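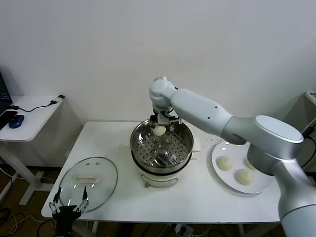 Thursday, 7:40 am

Route notebook, Gorkau walking loop. Picking up from where Evaristo left off in January, which was mid-sentence. His last line reads "the bridge is fine if you" and then there's a coffee ring.

Printed the new draft of the town guide at A5. Type too small again. Put the museum hours up one size and the page broke across the fold, so the opening time is on one side and the closing time on the other. Some visitors will enjoy the suspense. Left it for now.

Walked the old town section with the draft in hand, pretending to be a stranger. Notes:

- Stop 1, station forecourt. Guide says "turn left at the kiosk." There are two kiosks. Change to "left at the kiosk with the clock." Clock is wrong but it is at least a clock.
- Stop 2, fish steps. 80 steps according to us, and according to the sign at the top. Sign at the bottom disagrees. I'm siding with the top because that's where I was when I stopped caring.
- Stop 3, El Idrissi courtyard. Still the best thing on the loop and still the worst signposted. Walked past the door, as is traditional. Needs a sketch of the doorway in the margin. Brijesh can draw, or says he can.
- Stop 4, lookout. Bench facing the parking lot. View is behind you. Add "turn around."
- Stop 5, Kasilgate. See below.

Kasilgate problem: we have it down as a medieval gate. The plaque says rebuilt, the church leaflet says rebuilt twice, and the ticket office sells a postcard that calls it Roman. Draft wording: "an old gate." Evaristo will hate this. Asked Brijesh to look in the town archive next time he's over there, and to come back with one date and not a folder.

10:15

Timing. Did the loop in a bit under two hours with no stops for photos, ice cream or arguments, so no use to anybody. Allow up to 400 meters of extra wandering around the market alone. Suggest we print "half a day" and let people feel quick.

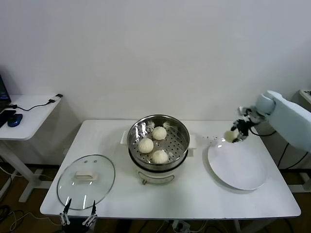
Steamer with three buns, lid off to the left.

11:30

Poritix called about the map plates. They want the street names final by the end of the week. I said they were final. Then found that Mill Lane is on the draft in 2 places, one of which is a canal. Called back. They were nice about it, in the way people are when they bill by the hour.

Corrections sent:
- Canal is now a canal.
- Ferry landing moved to the correct bank.
- "Pubic garden" fixed. This got past me, Evaristo and the spell checker, in that order of blame.

Still open:
- Winter ferry times. Their office has a phone. It rings very well.
- Whether to keep the cheese shop. It was closed on both my visits, and the cat in the window gave nothing away.
- Rain version of the loop. Currently this is the same loop, with a hood.
- Cover. Brijesh wants the harbor at dusk, Evaristo wants the gate. If it's the gate we have to caption it, so see above.

Evaristo - please finish the sentence about the bridge.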